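Kongkaew 織りクッションカバー&中材セット(ティール) 使用レビュー

使用期間:11か月
使用場所:リビングのソファ
購入先:Samgateのオンラインストア

Skakentのレザーソファに合わせるクッションとして、Kongkaewの織りクッションを使っています。色はティールを2個。前から持っていた薄いグレーベージュのクッションと混ぜて置いています。ソファ本体についても最後のほうで少し書きます。

購入のきっかけ

ソファを替えた当初はクッションなしで使っていました。背もたれにボタン留めのくぼみがあり、ヘッドレストの角度も変えられるので、普通に座るだけなら足りています。ただ、肘掛けにもたれて横向きに座ると、腰と肘掛けの間に隙間ができます。そこを埋めるものが欲しくなりました。

最初は手持ちのグレーベージュを使いましたが、ソファがベージュなので離れて見ると溶け込んでしまい、部屋全体がぼんやりした印象でした。濃い色を足すつもりで探し、紺、からし色、ティールで迷ってティールにしました。床がグレーなので、紺だと重くなると考えました。

開封から設置まで

届いたときは圧縮袋に入っていて、かなり薄い状態でした。袋から出して中材をほぐし、半日置いてからカバーに入れています。説明書には一晩置くようにとありますが、半日でも形は整いました。四隅だけは空気が入りにくく、手で角を引っぱりながら中材を押し込む必要があります。ここを省くと角がへたって見えます。

中材の重さは1個で約700グラムです。数字だけ見ると重そうですが、片手で持ち上げるのに困ることはありません。軽いクッションは立ち上がるたびに倒れるので、この程度あったほうが使いやすいです。

圧縮袋を開けた直後は、においが少しありました。窓を開けた部屋に置いて、翌日には気にならなくなっています。気になる方は暖かい時期に買うほうが楽だと思います。うちは1月に届いたので、換気のあいだは寒かったです。

生地

表面はやや毛羽のある織り生地です。つるつるしたレザーの上に置くと質感の差がはっきり出ます。光沢はほとんどありません。頬が当たってもちくちくせず、夏に半袖で寄りかかっても気になりませんでした。

色は商品ページの写真より少し青みが弱く、落ち着いて見えます。昼と夜でも印象が変わります。昼の光だと緑寄り、天井の照明だけだと青寄りです。商品ページには昼の写真しか載っていないので、夜に過ごす時間が長い部屋の方は生地サンプルを取り寄せるのがよいでしょう。Samgateでは切手くらいの大きさのサンプルを無料で送ってくれます。小さすぎて質感まではわかりませんが、色の確認には使えます。

レザーへの色移りは、今のところありません。購入前に一番気にしていた点です。濃い色の布と淡い色のレザーの組み合わせなので、最初のひと月は毎晩クッションを外し、白い布で座面と背もたれを拭いて確認しました。布に色がついたことは一度もありませんでした。汗をかいた背中で長時間もたれるような使い方はしていないので、その条件での結果はわかりません。

毛羽は最初の数週間だけ座面に落ちました。粘着クリーナーで取れる程度です。レザーに粘着クリーナーを強く当てるのは避けたいので、乾いた布で集めてから床に落とし、掃除機で吸っていました。

弾力と形の戻り
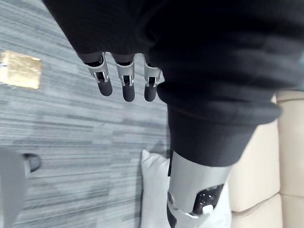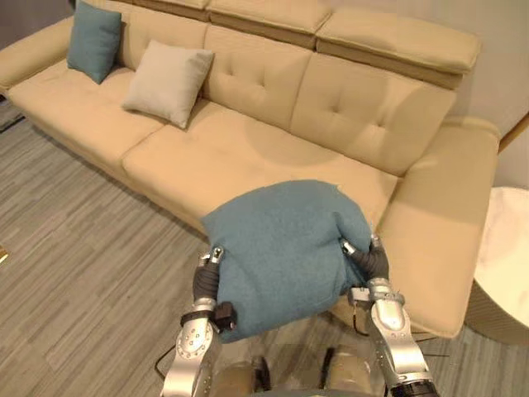
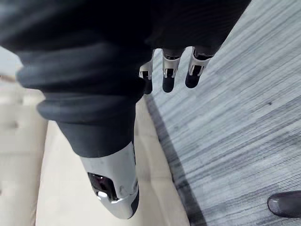 2枚目:肘掛け側に立てたティールと、その隣に置いたグレーベージュ。手前のもう1個のティールは、両側からはさむと中央に寄って上の縁が丸くふくらみます。

中材は柔らかめです。両側から押すと抵抗なくへこみ、上側が丸く盛り上がります。硬いクッションに慣れている方には頼りなく感じるかもしれません。腰当てとして使う場合、座って体重をかけると厚みは半分以下になります。しっかり支えてほしい方は同じシリーズの高密度タイプを選んだほうがよいです。

手を離せばゆっくり元に戻りますが、完全には戻りません。毎日使っていると中央が薄くなり、端に中材が寄ってきます。うちでは寝る前に、両手ではさんで縦横に何度か押し、軽く叩いてから背もたれに立てかけています。慣れれば1個にかかる時間は10秒もありません。これをしないで週末まで放っておくと、見た目がかなり平たくなります。

11か月使った現在、よく使うほうは新品時より明らかに薄くなりました。もう1個は飾りに近い使い方なので、ほとんど変わっていません。途中で入れ替えて使えば均等にへたったはずで、これから買う方にはそうすることをすすめます。補充用の中材は単体でも販売されています。まだ買っていません。

カバーの洗濯

カバーは外して洗えます。ファスナーは底辺についていて、開口は片側いっぱいまで開きます。ここは評価したいところです。以前使っていた別のクッションは開口が狭く、中材を出すだけで一苦労でした。

洗濯表示は手洗いですが、ネットに入れて弱水流で回しています。これまで数回洗って、縮みはわずかです。乾いた直後は中材が入れにくく感じるものの、使ううちになじみます。乾燥機は使っていません。色落ちは初回だけ、すすぎの水がうっすら青くなりました。淡い色のものとは分けて洗ってください。

ファスナーの引き手は小さく、指先では少しつまみにくいです。冬に手が乾燥していると滑ります。引き手を縫い代の中に隠す作りなので、肌に当たらないのは良い点です。ただ、隠れた引き手を探すのに毎回手間取ります。

防水スプレーとの相性

コーヒーをこぼすのが心配だったので、カバーにTrustexの布用撥水スプレーをかけました。300ミリリットル入りの缶で、2個の両面に吹いてもまだ余っています。屋外で吹いて、そのまま日陰で乾かしました。

水滴は表面で丸くなりますが、毛羽の間に残るので、すぐに押さえて吸い取る必要があります。レザーの上でさっと拭くようにはいきません。手触りは吹きつけ直後に少し硬くなり、数日で元に近い状態になりました。洗濯すると効果が落ちるので、洗うたびに吹き直しています。正直なところ面倒で、最近は片面だけです。

スプレーがレザーにかからないよう、必ずカバーを外して別の場所で作業してください。ソファの取扱説明書にも、布用の薬剤を使わないようにという注意書きがあります。

ソファとの組み合わせについて

SkakentのソファはSamgateのショールームで見て決めました。座面の奥行きが深く、足を上げて座れるのが選んだ理由です。反面、深く腰かけると背が低めの家族は足が床から浮きます。背中側にクッションを1個入れるとちょうどよくなり、結果として今の使い方の半分はこれです。飾りのつもりで買ったものが、実際には座面の奥行き調整に使われています。

ヘッドレストは起こした状態と倒した状態で背もたれの高さがだいぶ変わります。起こしたときはクッションを枕代わりにする必要がなくなるので、腰のほうへ回しています。

レザーの上なので、クッションはやはり滑ります。座面の中央に置くと、立ち座りで少しずつ前に出てきて、気がつくと縁まで来ています。肘掛けとの角に立てておけばほとんど動きません。滑り止めのシートも試しましたが、レザーに跡がつきそうだったので外しました。今は角に立てる置き方で落ち着いています。

背もたれのくぼみには細かいほこりがたまります。クッションを置いている側は気づきにくいので、掃除のときは一度全部どけています。くぼみの中は柔らかい刷毛で掃き出すのが早いです。

気になった点

・カバーの裏表で織りの向きが違い、並べると色がわずかに違って見える。気になるときは向きをそろえて置く。
・単品のカバーだけを買うと、ティールは入荷待ちになっていることが多い。
・中材の品質表示タグが長く、カバー越しに触るとわかる。切らずに内側へ折り込んで使用中。
・サイズ展開が少ない。大きめのものも欲しかったが、この色では選べなかった。

問い合わせについて

届いた2個のうち片方に、縫い目から糸が長く出ている箇所がありました。Samgateに写真を送ったところ、翌日に返事があり、カバーだけ新しいものと交換になりました。送料はかかっていません。商品ページの品番489を伝えると話が早いです。注文番号だけだと、セットのどれについての連絡なのかを確認するやりとりが一往復増えます。

評価

見た目:満足。ベージュのレザーに濃い色を足す目的は果たせた。
肌触り:満足。
弾力:やや不満。毎日使うなら高密度タイプを検討したほうがよい。
手入れ:普通。ファスナーが大きく開くのは便利。撥水の維持は手間がかかる。
価格:カバーと中材を別々に買うより少し安い程度。

次に買い足すなら、同じカバーに高密度の中材を入れるつもりです。グレーベージュのほうはそのまま使います。ティールだけを並べてみた時期もありましたが、色が強く出すぎて、間に淡いものが1個あるほうが見やすいという家族の意見で元に戻しました。

補充用の中材を買ったら、厚みの違いを追記します。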